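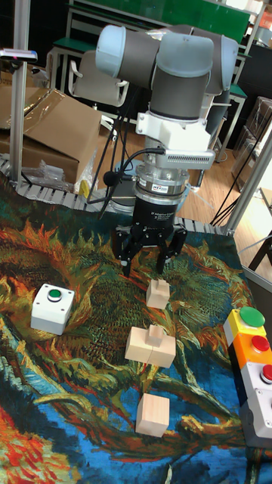 Six-axis arm with three-finger gripper over the table.

Rain and heat at Murarstead: what one school year of readings says
Project report, final version. Arwel Parri and Chia-hao Lai

What we wanted to find out

Whether the wet spring was really as wet as everyone in town kept saying, and whether the hot spell after it was out of line too. That's it. We started with a bigger question (does a wet spring make a cooler summer) but one year of data can't answer that and our advisor told us so pretty early on.

Gear

One rain gauge, tipping bucket type, made by Olono. One temperature logger from Agbeko in a white slatted shelter. Both on the grass behind the science building, chain link fence around it. Readings went to the Muvel logging software once an hour and we pulled them out as a spreadsheet. We also had a plain plastic gauge that Chia-hao read by hand at 8 a.m. on school days, as a check.

The shelter is closer to the parking lot than it should be. Blacktop warms the air on sunny afternoons so our highs are probably a bit too high. Could not move it, the cable is buried.

Data

3243 hourly readings kept after cleaning. Thrown out: everything from the first stretch when the logger clock was an hour off and we weren't sure which days had been fixed, plus nine hours when the battery died. There are also gaps over winter break. We did not fill gaps. Any day with missing hours got dropped from the daily highs but stayed in for rain, if the hand gauge covered it.

Rain

Spring total was 298 mm from the tipping bucket. The hand gauge gave 237 mm for the same months, but it was not read on weekends and a small gauge left out for two days in warm weather loses some water. Also it overflowed at least once. So we trust the bucket more. Still a big gap and we can't explain all of it.

Most of the rain came in a few long soakings and not in daily showers. The worst one started in the evening and was still going at breakfast. The creek path was closed after that and the soccer field had standing water on the low end for days. Arwel's notes from that week just say "mud."

Compared with the county's long term records, our spring was well above normal whichever gauge you use. So yes, wet. People were right.
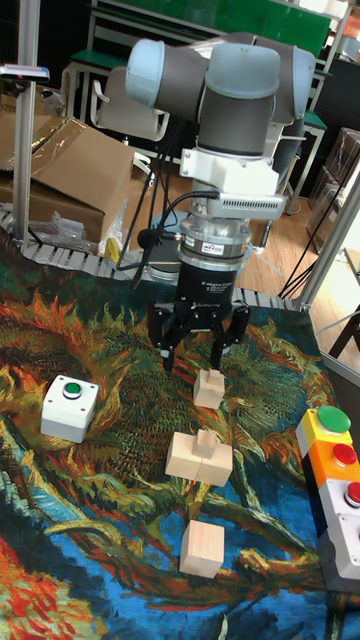
Heat

The switch was fast. Last big rain, then a cloudy couple of days, then clear skies and highs climbing every afternoon. By June the lawn by the fence was already going brown on the south side, which seems crazy after that much rain. We think the top soil dried quick because it was windy, but we didn't measure wind. Should have.

Nights are more intresting than the days here. Afternoon highs were hot but there have been hotter ones. The lows stayed up. Sticky nights, dew on the grass in the morning, and the temperature curve looks flattened at the bottom compared with the fall curve. Moist ground and moist air would do that. Cloud at night would too. We have no humidity sensor so can't split the two.

Problems

Leaves in the bucket funnel, twice. Cleaned it and put mesh over the top. Readings from the clogged days look like light drizzle that lasts forever, so they were easy to spot, but the timing of the rain on those days is wrong even if the total is close.

Daylight saving. Muvel changed the clock and the logger didn't. Took an entire afternoon to sort out.

The parking lot, see above.

One location only. A storm can soak the school and miss the other side of Murarstead completly. We heard about this from people on the bus more than once.

If someone takes this over

Buy a humidity sensor first. Read the hand gauge on weekends or don't bother with it. Check the funnel after every windy day. Set all the clocks to standard time and leave them there. Keep the raw files separate from the cleaned ones, we overwrote one month and had to download it again.

Spreadsheet and graphs are in the shared folder under "weather final 2". Not "weather final", that one has the clock error in it.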